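Tevbridge Robotics Club: Our Gripper Project in Pictures

27 December 2022

Hi everybody! I've been promising to put up a page for our fall project since before Thanksgiving, and now that I'm home on break with a laptop and too many leftover cookies, I finally have the time. I'm Satish Lodhi, I help run the Tevbridge club, and I've been hanging around student robotics long enough to own three crimping tools and never be able to find one of them.

For anyone new (hi, parents!), the project this season is a hand-held gripper. You carry it around, you pick things up with it, and the camera on it records what the fingers are doing. The idea is that the kids collect a pile of these short recordings and then use them to teach our little arm, which the club named Plarkine after a very long vote. Our goal is 151 good recordings by February. We have 54. So, you know, we've got some work to do!

The gallery is short for now. I started with the camera's own view because it's the one people keep asking me about at pickup time, and I think it explains the project better than my hand waving does. 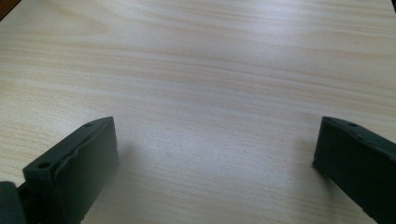

Fingers open over the tabletop, nothing between them yet. Check out the glare in the middle!

I really like this view. You get both fingers, dark green and matte, with the little round holes in the tops, and then all that pale wood grain running across behind them. It also started a good argument about light. See how the wood goes almost white in the center and you can barely make out the grain? Half the group wants to put down a dark cloth, and the other half says Plarkine should learn to deal with shiny tables like the rest of us. I'm with the second bunch, but I got outvoted last time (that's how we ended up with the name), so we'll see.

We're back in the room after the break, and first up is a practice round with the foam blocks. If you're bringing stuff from home for the pick-up pile, soft and chunky is best, and please write your name on it. I still have a sock from October.

More pictures are coming once I go through the ones on my phone. If your kid took some good ones at the Arriaga meet, send them over and I'll add them to the page!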